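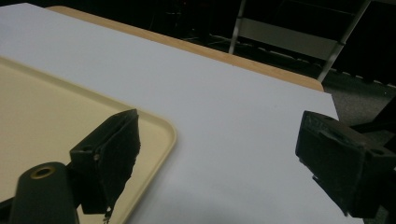 # Rultix Tableware Handling Set

Demonstrations of crockery being picked up, tipped and put down on a table, recorded with a hand-held two-finger gripper. The set is meant for training policies that map wrist-camera views to gripper motion. It was recorded at the Pluldale site.

## Contents

- Episodes: 664
- Frame rate: 20 per second
- Item types: plate, bowl, tray, cup
- Held-out episodes: 100, fixed list in `splits/test.txt`

Each episode is one folder holding the video, the gripper opening per frame, the estimated pose of the tool and a short task string. Poses are in metres and quaternions, relative to the first frame of the episode. Gripper opening is stored as a fraction, with 0 closed and 1 fully open.

## Recording procedure

1. Run the pose calibration before the first episode of a session and again after any knock to the tool.
2. Start with the fingers open and nothing between them. Hold still until the tone.
3. Approach, grasp, carry out the task string, release.
4. Withdraw the tool and stop the recording.

Bowls are grasped by the rim, one finger inside and one outside. Grasps across the full width of a bowl were tried early on and dropped; those episodes are not in the release.

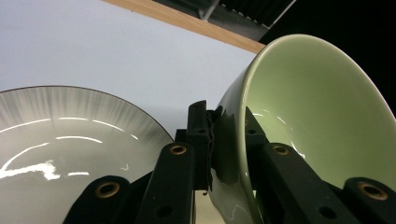 Glazed ware throws strong highlights under ceiling lights. We did not mask them. Exposure is locked per session, so highlights may clip to white, and depth estimated from these frames should not be trusted near a shiny rim.

## Labels

Episodes carry one of 4 outcome labels: `done`, `slipped`, `regrasp`, `aborted`. Labels were assigned from the full video, with a second pass over everything not marked `done`. The Covetti viewer reads the label files directly.

## Known problems

- Pad wear varies between sessions and is not logged. Friction should be treated as unknown.
- Pose drift is worst where plain white surfaces fill most of the view. Check the `track_ok` flag before use.
- Task strings from the Beneš import use "dish" for both plates and bowls.
- September sessions have no audio track.

## Loading

Run `python load.py --split train --skip-bad-pose`. Omit the last flag to keep every episode.

Contact: Rultix data desk, Pluldale | © Rultix | Back to top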